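Last updated: March 30, 2024

Section 5. Setting up the simulated bench and the first dry run

Before I let anybody plug in the real arm, I make them run the whole job in simulation. I know, I know - you came to the shared shop to move a real robot. Give me one evening! I skipped this part myself on my first build and spent the rest of April printing new fingertips.

You need the arm model from Section 3 and the Clollton scene folder, the one with the board, the boxes, the glasses and the small stuff. If your copy of the folder has no glasses in it you have the old one, so ask Kayode Akpan for a fresh link. Everything goes in one place on your drive, and please don't put a space in the folder name. The loader (we call it Harries, long story) chokes on spaces and gives you an error that has nothing to do with spaces.

5.1 Loading the bench

1. Start Harries and open the scene called Tutitmont. The first load is slow. Mine sits at a gray window long enough to make coffee.

2. Check that the arm is standing on its yellow base plate and that the plate is on the board. If the arm has sunk into the board, your units are set to inches. Switch to millimeters and reload.

3. Turn on both views, the wrist view and the overhead view. You'll want both of them open the whole time, side by side if your monitor is wide enough.

4. Leave shadows on. They slow things down a little on an old laptop, but I judge height by them constantly and so will you.

5. Open the joint panel and type 753 into the box marked "home offset." Press Enter after typing. Clicking away from the box throws your number out without a word (I've asked Pascal Meinecke to fix this more than once).

Note: The seed for the object layout is 1,255. Keep it while you're learning, so that when you ask me a question we're both looking at the same bench.

5.2 Checking the two views

6. Jog the arm out over the middle of the board, go slow, and stop when the gripper is over the working area. Then compare the wrist view with the overhead view. 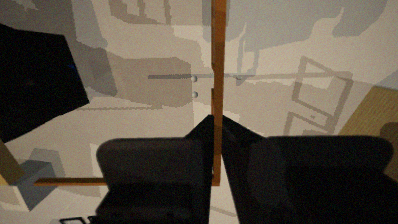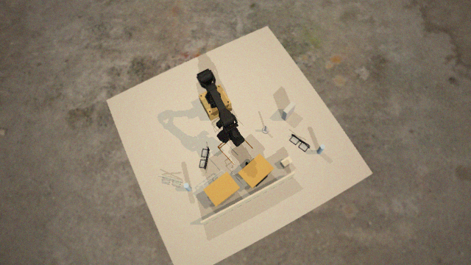 7. Open and close the gripper a few times with nothing between the fingers. Both fingers should move by the same amount. If one stays put, go back to Section 3 and redo the mirror setting on the second finger joint.

8. Nudge the wrist a few degrees each way and keep an eye on both windows. The wrist view should swing smoothly. If it jumps, the physics step is too long - cut it in half and try again.

Caution: Thin parts are the tricky ones in simulation. Rods and wire frames can pass right through a fingertip if you close fast, and then they go shooting off across the floor. Close at the slowest speed until you've got a feel for it.

5.3 Your first dry run

9. Save the pose you have now and call it "hover." You'll be coming back to it a lot.

10. Lower the arm in small steps toward whichever box you like. I use the 2 mm step for this and nothing bigger. Stop as soon as the contact light on the panel changes color.

11. Go back up to hover. Don't swing sideways while you're still down low, even if it looks like there's room. The glasses are the first thing people drag across the board, and the temples hook on everything.

12. Do the same with the other box. When you can get down and back up on both without moving anything else, save the run as a Cusorport file. The real controller reads that format directly.

Note: If the arm shivers at hover, turn the damping up one notch at a time. Too much damping and it moves like it's stuck in syrup, but that's easier to live with than the shivering.

Caution: A saved run will play back on the real arm exactly as you made it, including the part where you wandered off toward the edge of the board to see what would happen. Trim the file before you copy it over. Section 6 has the trimming steps, and the emergency stop check comes before any of them.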